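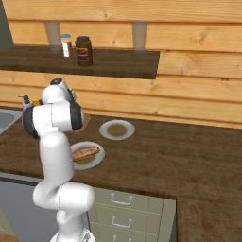

Mavis Hutchins told the mayor that a sister town was a fine thing to have, but you had to feed it, and had he thought about what Vinodau people ate? She told him this on the steps of the town hall, in July, with her purse held in front of her like a steering wheel, and the mayor, who had only come out for some air, admitted that he hadn't.

Now, the town of Pettigrew had never had a sister before. We had 800 people and a bandstand, and we'd always gotten along well enough as an only child. But a letter had come from Vinodau, clear across the ocean, written in very careful English, saying that they too had a bandstand and would we like to be friends. It was signed by their deputy mayor, a Mrs. Fedeo, and folded inside was a postcard of the river Stikska looking brown and pleased with itself. The council read it out loud and then read it again, and I believe old hearts were touched that evening that hadn't been touched in years.

So it was settled that Mrs. Fedeo would come on a Monday, stay two nights, and sign a paper with the mayor. I was the town clerk then, and it fell to me to write the paper. I put in friendship, and the exchange of schoolchildren, and then (because the page still looked bare) a line about bandstands.
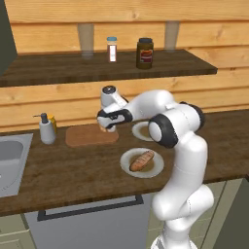 Mavis, meanwhile, had gone ahead and sorted out the supper. She'd written to Vinodau herself, without a word to any of us, and Mrs. Fedeo had written back - four pages, both sides - and by the time the bus pulled in the two of them were halfway through an argument about dumplings. They walked right past the mayor, who had his hand out and his good tie on, and went off down Main Street talking at the same time.

We found them at nine o'clock that night on Mavis's porch, shoes off, with the paper on the little table between them. They had crossed out most of my second paragraph and written in a better one. The mayor read it under the porch light, moving his lips, and then he asked if anybody had a pen.

Mrs. Fedeo said he could sign after he'd eaten.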